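3.2 Colour, contrast and the finding of the cup

The second part of our study is concerned with a simple question: how does the surface on which a drinking cup stands influence the time an older person needs to find it and to take it? In the first part (Section 3.1) we looked at the shape of the cup and the size of its handle. The participants in Drumville told us several times, however, that the handle was not their main difficulty. They said that the cup "disappears" on the table, most often in the late afternoon, when the curtains are drawn and the lamps are not yet lit. One woman put her hand beside her white cup and said that she knew it was there because she had heard it being put down.

This remark was recorded by Sioned Mathias in June, during the first round of home visits, and it changed the plan of our work. Until then we had treated the table as a neutral background. We had even asked the families to remove the tablecloth before we came, so that all homes would be alike. We now think this was a mistake, and in the later visits we left each table as we found it.

In the literature on dining in care homes, the advice about colour is usually given for plates and for food. Much less is written about cups. A plate is flat and is seen from above, so its contrast with the table is mainly the contrast of two areas. A cup is different. It has a wall, a rim and an inside, and a seated person sees all of these under an angle. If the cup is filled, the drink gives a further area of colour, which may help or may disturb. For this reason we describe the cup by three values: the contrast of the wall against the table, the contrast of the rim against the inside, and the presence or absence of a shadow.

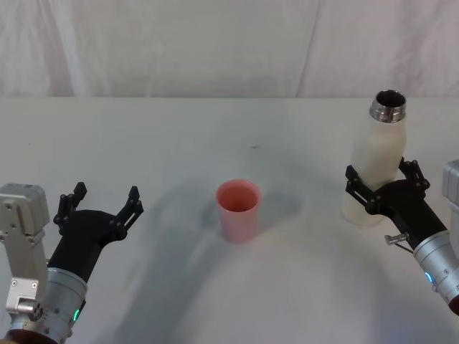
Figure 3. Pink cup on a white tabletop.

Contrast of the wall was the first value that we wanted to keep simple. For the cups without a handle we preferred a tapered form, wider at the rim than at the base, which is known to most people from the bathroom or from picnics. In Figure 3 the tabletop is white and the curtain behind it is nearly as pale, so that the cup is the only thing with a warm colour between them. It is also worth noting that the inside of the cup appears darker than its outer wall. The rim is therefore seen as a clear circle, and a person who looks at it from above can judge where the opening is. The shadow to the right is soft and grey, and it helps to show that the cup stands on the table. A white cup on the same table would keep the shadow, but it would lose most of the other two.

We compared the pink cup with a white cup of similar form and with a clear glass. There were 22 participants, of whom 11 lived in Drumville and 11 in Trasville. Each of them sat at the table, closed the eyes while the cup was put down, and was then asked to take it in the hand and lift it. No position was repeated directly after itself. We noted the first movement of the hand and whether it had to be corrected before the cup was touched. We did not use a stopwatch in front of the participants, as in the pilot visits this made two of them nervous; the times were taken afterwards from the sound recording, between the spoken word "now" and the moment when the cup was lifted.

The pink cup was generally taken with one direct movement. With the white cup, many participants moved the hand first to the shadow and corrected it afterwards. The clear glass gave the most uneven results. Some persons found it quickly by a reflection on the rim, and others touched the table several times before they reached it. We do not wish to say that pink is a better colour than others. A strong blue or a dark green would probably give a similar effect on a white table, and on a red tablecloth our pink cup would be a poor choice. What we could observe is the relation between the cup and its surface, and this relation is changed each time somebody lays a new cloth.

A difficulty remains with the feeling of the cup as an object. Pornthip Srisuk, who led the conversations in Trasville, reported that several participants did not like the coloured cup, although they handled it well. They called it a children's cup. One man asked if his tea could be poured into his own cup after the test, and this was done. In the Itness questionnaire, which the participants filled in at the end of the visit, the white cup received the best marks for appearance. We consider this result as serious as the measured times. A cup which is easily found but which is left in the cupboard is of no use to its owner.

For this reason we also tried the opposite arrangement, with the white cup standing on a dark mat. The mat was accepted by nearly everyone, and the familiar cup could be kept. Its disadvantage is that the cup must be put back on the mat each time, and during a longer conversation it often was not. The results for the mat are given separately in Section 3.3, together with the remarks of the family members.

3 shares · 2 comments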